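Robotics Help > Manipulation > Safety and good practice

Do speed and force limits belong in a simulated kitchen?

Ekaette Fashola
2 Sep 2019

We run a two-arm robot in a simulated kitchen and write out every episode for training. The counter has the usual small stuff on it: a cup, bread, some fruit. Our lab rules cover the real arms only, so in simulation people drive at whatever speed they like and nothing stops them.

I have been asked to draft a rule sheet for the simulated side. My first version caps tool speed at 400 mm per second and requires a wrist view in every saved episode. Two people on my team say the speed cap is pointless when there is no one to hurt. I'd like to know what other groups put in writing before I argue about it.

The wrist view at the point where I want a "slow down near surfaces" rule to kick in, fingers open:

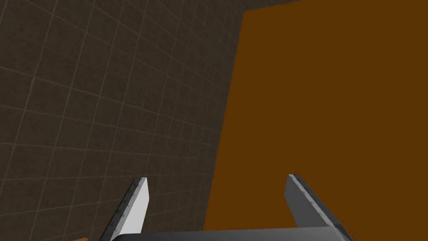 Chepkoech Mbwambo

Keep the cap. Policies learn the speed they are shown. We let people drive fast in simulation for most of February and then had to throw out 41 episodes when we moved to hardware, as the real controller would have tripped on every one of them. Use the same limits file for both sides and load it from one place. If somebody needs to go over a limit, they write it in the episode notes with a reason.

I would not make the wrist view a blanket requirement, though. Require it for grasping tasks and leave it optional for the rest.

12 people found this helpful

Hauwa Briggs

just clamp it in the controller, then you don't need a rule

3 people found this helpful

Devendra Kandpal

Clamping is fine but it does not replace a written rule. A clamp tells you what the arm will refuse to do. It says nothing about where the arms should be when an episode starts, and that is where most of our bad data came from at Lalonis. Some operators started with a gripper already over the counter, others started with both arms well back, and the two sets could not be mixed.

So put a start section in your sheet. From the head view you want to be able to see both grippers and the part of the counter you are going to work on.
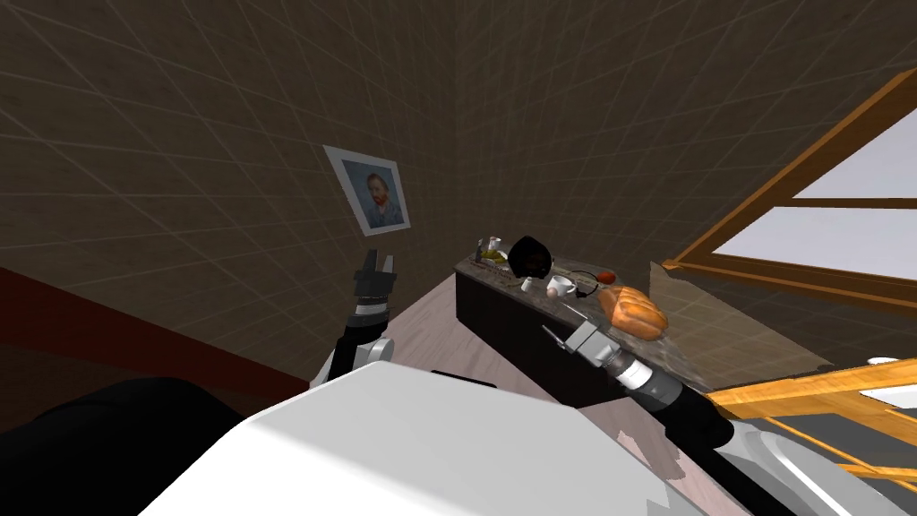
After that, write down the order of checks — limits file loaded, grippers responding, objects settled, recording on. Objects settled is the one people skip. In simulation things can still be sliding or dropping for the first moments after a reset, and if you record through that, the policy sees objects move with nothing touching them. We wait 2 seconds after reset.

On contact, our rule is that a finger touching a wall or cabinet ends the episode. It gets tagged and kept in a separate folder. Don't delete those. They are useful for testing a collision check later.

One more thing on the force side. Simulated contact forces depend on your time step and your contact settings, so a force limit copied from the real arm may trip too early or not at all. Write the settings next to the number, and check the number again whenever someone changes them.

9 people found this helpful
2 comments

Ekaette Fashola
Thanks, the start section was missing from my draft completely. Do you tag the contact episodes by hand?

Devendra Kandpal
The script does it, then one of us looks through the tagged ones before they are filed.

Filed under: simulation, speed limits, data collection rules
Share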